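ZERKSIDE SUPPER CLUB OPENS ITS DOORS AGAIN THIS JULY

For immediate release

Hello from all of us at the Zerkside Supper Club! I'm Tolera Kumsa, I do most of the cooking and nearly all of the talking, and I'm very happy to say we're back for the summer with 19 suppers in ordinary home kitchens up and down Zerkside. Doors open at 7pm, food comes out when it's ready (usually before 8), and you'll be sat next to people you've never met.

Tickets are £3 for under-twelves and pay-what-you-can for everyone else. Last summer we fed almost 180 of you, and I still owe several people my lentil recipe – it's coming, I promise!

Red and white checks, as ever.

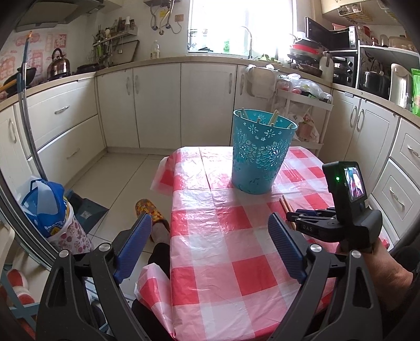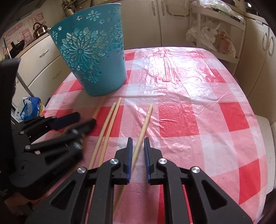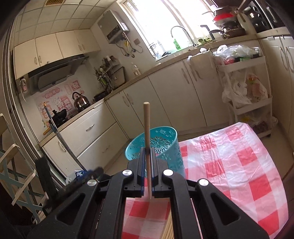 The menu changes every night. Hako are sending us noodles and pickles for the opening week, Guillot the bakers are doing the bread (get there early if you want the crusty end), and I've talked my aunt into making her shiro, which I have been trying to copy since I was a teenager and still can't get right. There's always a vegan pot on the go, and if you have an allergy just tell us when you book.

All the money left over goes to the Tovau meals fund, which paid for 1074 hot dinners last winter. I'd love to beat that.

Booking opens at 9am on the first of July through the Zerkside Supper Club page, or pop a note through the door at Guillot. Bring a cushion if you like a soft seat, and a tub for leftovers.

Press are welcome at any supper. Ask for Tolera, and come hungry!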